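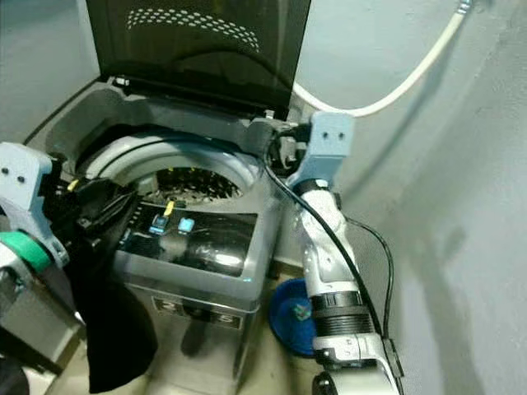

Laundry room FAQ — Pollberg building

Which machine do I use?
The gray top loader with the dark lid. Open to all tenants, no booking.

How do I pay?
Tokens from Roos Kramer, ground floor. One token per wash. No coins please, they jam the box.

How much can I put in?
Drum two thirds full, no more. Clothes should drop in without pushing. Duvets — take them to Van Hecke on the corner, they have the big drums.

Where does the detergent go?
Straight in the drum, before the clothes. Liquid or powder, both ok. One capful is plenty, the water here is soft.

How long does a wash take?
Normal is almost 30 minutes. Quick is shorter but dosn't rinse as well, so not for towels.

It stopped halfway. Now what?
Check the lid is shut all the way. Then check the load, probably all on one side. Spread it out, press start again. Still nothing after 3 tries, text Pieter Meijer.

Lid open or closed after?
Open. Always. Smells otherwise.

Someone left there stuff in the drum.
Wait ten minutes, then move it to the shelf. Don't put it on the floor.

Can I wash shoes?
No. Pet beds neither.

Lost a sock?
Box by the door. Emptied every November.

Last updated 20 February 2023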